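회사 소개

안녕하세요, 지소브(Jisov)입니다

저희는 배터리를 오래 쓰게 만드는 일을 합니다. 더 정확히 말하면 산업용 축전지의 상태를 재고, 기록하고, 언제 바꿔야 할지 알려 드리는 측정 장비와 서비스를 만듭니다. 통신 기지국 뒤편의 작은 함체, 병원 지하의 비상 전원실, 정수장 제어반 옆에 줄지어 선 축전지들이 저희의 주된 관심사입니다. 평소에는 눈길 한 번 받지 못하다가 정전이 되는 순간 모두가 찾는 물건이지요. 저희는 그 물건을 정말 좋아합니다!

시작은 단순한 불만이었습니다. 창업 멤버들은 모두 현장에서 축전지를 점검하던 사람들이었습니다. 전압계를 들고 셀 하나하나에 단자를 대고, 종이에 숫자를 적고, 사무실에 돌아와 다시 표로 옮기는 일을 오래 했습니다. 그렇게 모은 숫자는 서류철에 들어간 뒤 다음 점검 때까지 아무도 펼쳐 보지 않았습니다. 작년 값과 올해 값을 나란히 놓기만 해도 보이는 것이 많은데 말입니다. 그래서 점검표를 대신할 작은 프로그램을 만들었고, 그 프로그램에 붙일 측정기를 만들었고, 그러다 보니 회사가 되었습니다.

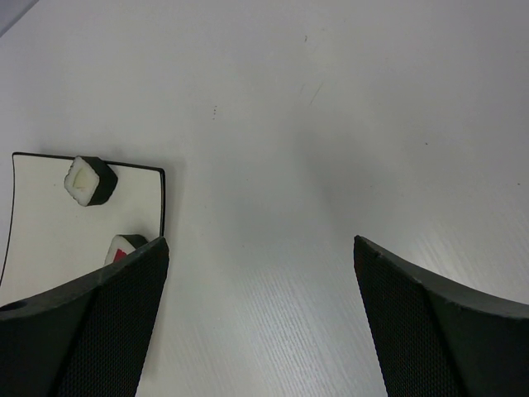 저희가 만드는 것

이라드(Irard)는 셀 내부저항과 단자 전압, 표면 온도를 함께 재는 휴대용 측정기입니다. 장갑을 낀 손으로도 누를 수 있게 버튼을 큼직하게 만들었고, 어두운 전원실에서 쓰는 분이 많아 화면 글씨도 키웠습니다. 첫 시제품은 벽돌만큼 무거웠는데, 현장 분들이 하루 종일 들고 다녀 보시고는 솔직한 의견을 아주 많이 주셨습니다. 지금 모델은 어깨끈 없이도 한 손으로 들고 쓰실 수 있습니다. 측정값은 셀 번호와 함께 저장되고, 한 대에 축전지 계통 300개까지 등록해 둘 수 있습니다. 번호표가 지워진 현장도 많아서, 시작 셀과 진행 방향만 정해 주면 나머지 번호를 자동으로 매기는 기능도 넣었습니다. 이 기능은 저희도 무척 아낍니다.

스토스틀리(Stostley)는 상시 감시 장치입니다. 사람이 자주 가기 어려운 곳, 이를테면 산 위의 중계소나 섬의 변전 설비에 달아 두면 정해진 간격으로 값을 읽어 보내 줍니다. 통신이 끊겨도 장치 안에 기록이 남고, 다시 연결되면 밀린 값부터 차례로 올라옵니다. 기존 축전지반을 뜯지 않고 설치할 수 있도록 배선 묶음을 계통별로 미리 만들어 보내 드립니다. 납축전지와 니켈카드뮴 축전지를 모두 지원하고, 리튬 계열은 제조사 관리장치와 통신이 가능한 경우에 한해 연결해 드리고 있습니다.

장비만 파는 것으로 끝나지는 않습니다. 측정한 값을 어떻게 읽어야 하는지 같이 들여다보는 시간이 저희 일의 절반쯤 됩니다. 내부저항이 올랐다고 무조건 교체 대상은 아닙니다. 연결 볼트가 조금 풀려 있거나 단자에 부식이 생긴 경우도 있고, 실내 온도가 지난번과 많이 달랐을 수도 있습니다. 그런 이야기를 고객과 나누다 보면 시간 가는 줄 모릅니다.

시험실 이야기

본사 1층에는 시험실이 있습니다. 수명이 다해 가는 축전지를 일부러 모아 두는, 조금 별난 방입니다. 새 제품만 시험해서는 노화된 셀이 어떤 신호를 내는지 알 수 없기에, 교체 공사에서 나온 셀을 받아 방전 시험을 하고 그 곡선을 한 장씩 쌓아 왔습니다. 2021년 여름까지 정리한 방전 곡선이 497건입니다. 같은 해에 같은 공장에서 나온 셀인데도 설치 환경에 따라 곡선이 전혀 다르게 휘는 모습을 보면 지금도 신기합니다. 공조기 바람이 바로 닿는 줄과 벽 쪽 줄이 다르고, 위 칸과 아래 칸이 다릅니다.

시험이 끝난 셀은 허가받은 재활용 업체로 보냅니다. 납과 전해액은 한 방울도 가볍게 다루지 않습니다. 시험실에 들어가는 사람은 직급과 상관없이 보안경과 내산 장갑을 착용하고, 세안 설비는 매주 물을 틀어 확인합니다. 견학 오시는 분들께도 똑같이 부탁드리고 있으니 편한 신발을 신고 와 주세요.

함께 일하는 방식

지소브에는 현재 47명이 일하고 있습니다. 하드웨어, 소프트웨어, 현장지원으로 팀이 나뉘어 있지만 누구나 입사 첫해에 현장 점검을 따라 나갑니다. 화면 앞에서 기획한 기능이 전원실 바닥에 쪼그려 앉은 자세에서도 쓸 만한지는 직접 쪼그려 앉아 봐야 알 수 있으니까요. 회로를 그리는 동료가 볼트 조임 토크를 외우고, 현장지원 동료가 그래프 축 눈금을 두고 개발자와 한참 토론하는 모습이 저희 사무실의 흔한 풍경입니다.

점심시간에는 누군가 꼭 고장 난 물건을 들고 옵니다. 자전거 전조등, 무전기, 아이 장난감까지 종류도 다양한데, 뚜껑을 열어 보면 대개 전지 접점이 문제입니다. 고치면 다 같이 박수를 칩니다.

폴란드 협력사 빌친스카(Wilczyńska)와는 감시 장치의 외함과 커넥터를 함께 개발하고 있습니다. 겨울이 긴 지역의 설치 경험이 풍부한 팀이라 저온 시험 조건을 잡을 때 큰 도움을 받습니다. 저희 쪽에서는 여름철 고온다습한 전원실 자료를 보냅니다. 서로 상대방 계절을 부러워하지는 않지만 자료만큼은 늘 반갑습니다.

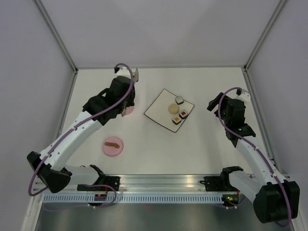

읽는 시간 2분 남음

교육과 자료

매년 6월에는 설비 담당자를 위한 공개 교육을 엽니다. 이틀 과정이고, 첫날은 축전지의 구조와 부동충전 전압, 온도 보정 같은 기초를 다룹니다. 둘째 날은 실습입니다. 일부러 연결 상태를 나쁘게 만들어 둔 실습용 계통에서 이상 셀을 찾아보는 시간이 가장 인기가 많습니다. 다른 회사 측정기를 쓰시는 분도 환영합니다. 쓰시던 장비를 그대로 들고 오셔서 함께 재 보시면 됩니다.

교육에 쓰는 점검표 양식은 자료실에서 무료로 내려받으실 수 있습니다. 셀 번호, 전압, 내부저항, 온도, 육안 점검 항목이 한 장에 들어가도록 만들었고, 인쇄해서 손으로 적으셔도 충분합니다. 고쳐 쓰신 양식이 더 편하다면 저희에게도 보내 주세요. 지금 양식의 비고란이 넓어진 것도 고객 한 분이 보내 주신 수정본 덕분이었습니다.

견학과 문의

시험실 견학은 방문 2주 전까지 홈페이지 문의란으로 신청해 주시면 됩니다. 학교 단체도 받습니다. 측정값 해석에 관한 질문은 지소브 장비 사용 여부와 관계없이 보내 주셔도 좋습니다. 축전지 제조사와 모델명, 설치 연도, 측정 당시 실내 온도를 같이 적어 주시면 훨씬 자세히 답해 드릴 수 있습니다. 그래프 파일이 있으면 첨부해 주세요. 현장지원팀이 무척 좋아합니다!

최종 수정 2021. 8. 13.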